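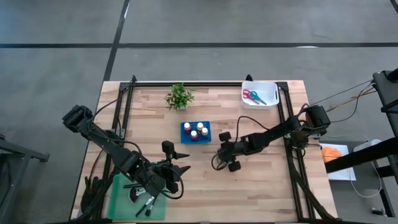 Speaker notes: Sorting a mixed bench
Tobiloba Amadi, Usley workshop day, Sun 6 August

Slide 1. Scope. Bench tops only. Drawers and wall storage are covered by Asabe Etim after lunch. Keep to two minutes.

Slide 2. The surface. Butcher block, pale, visible grain. Thin dark items lying along the grain are easy to miss. Mention the Temham bench audit: 356 items logged, 62 with no assigned place.

Slide 3. Mixed items. 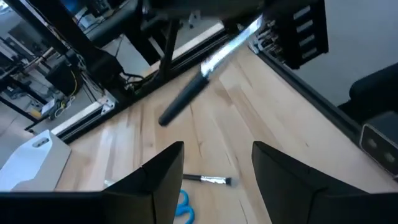
Slide 3: Kitchen knife, small makeup brush and blue-handled scissors at one bench.

Pause on this slide. Ask the room which item they would put away first. Take two answers, then move on.

Order I use: blades, then other sharp tools, then soft items. Knife goes to a block or a sheath, never loose in a bin. Scissors closed, loops toward the user. Brush stored flat or bristles up so the tuft keeps its shape.

Slide 4. Labels. Grornness colour code, 42 labels per sheet. Print large. Handles fade and labels peel, so recheck in April.

Slide 5. Questions. If asked about costs, refer to Huguette Ross. Handout is on the side table by the door.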